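Sillholm robot lab sets out equipment plan for the coming year
31 July 2020
News – Research and facilities

The robotics laboratory at Sillholm has published its equipment plan for the next budget year. The plan was approved in June after two rounds of comments and it covers the arms, the grippers, the worktables and the many small things which are needed every day. It also says clearly what will not be bought.

The largest part of the money goes to maintenance of the arms which the laboratory already has. A new arm was discussed in spring, and three suppliers sent their offers. The decision was to wait one year more. The offers were good, but an arm needs a mount, a controller, cables, a safety check and a place on the floor, and when these costs were added the sum was too high for one budget period. 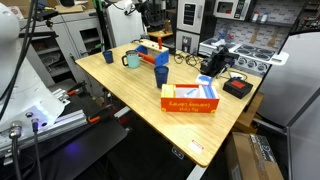

Floor space has become a budget question in Sillholm. The laboratory pays an internal rent for each square metre, and a station that stands unused costs the same as a station in full work. The kitchen part of the room, with its mini oven, microwave and play stovetop, stands directly behind one of the worktables, and the passage between them has to stay free also when a new station is built. For this reason the plan contains a drawing of the floor with all stations marked, and any purchase larger than a chair must be shown on this drawing before the order is sent.

The second part of the plan is about test objects. In earlier years these were bought from many different budget lines, sometimes from the coffee money, and it was not possible to say afterwards how much they had cost. From now on there is one line with 783 euros for toys, cups, boxes and household items. The money may be used in any ordinary shop. Two identical pieces should be bought every time, so that a broken object can be replaced by the same model and the older recordings can still be compared with the new ones.

The laboratory has also looked at professional test sets. The cheapest complete set that was offered cost 1836 euros without transport. It has good documentation and measured weights, but most of the tasks in Sillholm are with objects from home, and the set would be used only in some weeks of the year. The plan proposes to borrow such a set from Brodonstead, where the sister group has one, and to pay only for the transport.
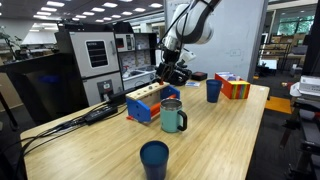 A gripper over the peg board at one of the worktables in Sillholm.

Grippers get a separate chapter. The fingers and their pads are the parts which are worn first, and last year the work stopped two times while spare parts were on the way. The new plan keeps one full set of fingers on the shelf for every gripper in use. The frame contract for spare parts goes to Kauppinen, which gave the shortest delivery time and accepts orders without a minimum sum. The price per set is a little higher than before. The laboratory thinks this is acceptable, as a week of waiting costs more than the difference.

Cables and power supplies are named in the plan for the first time. The amount is small, 401 euros, and it includes extension cables, holders, labels and two reserve power adapters. The comments from the users in the first round were mostly on this point. Several of them asked for cable channels under the tables, and the laboratory will try them at one station before it orders them for all.

Not everyone in the user group is satisfied with the decision to postpone the new arm. The waiting list for robot time was long during the spring, and students who have only one semester for their project feel this the most. The plan answers with an evening shift on two days of the week and with a shared booking calendar, where a reserved hour that is not confirmed goes back to the others.
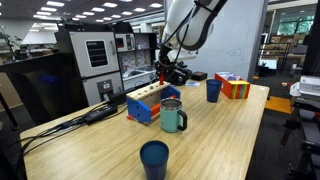

Avel would have preferred another order of things, and wrote in the second round of comments that an evening shift is cheap on paper but needs a trained person in the room, so the hours of this person should stand in the same table as the equipment. The comment was accepted in part. The final version has a line for supervision in the evenings, calculated with around 300 hours for the year, and the line will be checked again after the first half of the period.

The plan also changes how orders are made. Small purchases can be done directly by the person who needs them, with a receipt and a short note of the station. Larger purchases are collected and sent once a month. Orders from outside the contract are still possible, but then a second offer must be attached – also when the first one is obviously the cheapest.
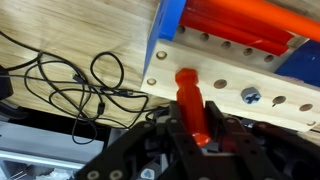
What happens next

The first collected order will be sent after the summer break. It contains the spare fingers, the cable material for the trial station and the first part of the test objects. Users who want to add something to the list should use the form on the internal pages and write which station it is meant for.

The question of the new arm comes back in the next planning round. Until then the laboratory will record how many hours every arm is booked and how many of them are really used. The three suppliers have been informed, and two of them have promised to renew their offers without changes in the main conditions. The floor drawing will be updated at the same time and can be seen at the entrance of the laboratory.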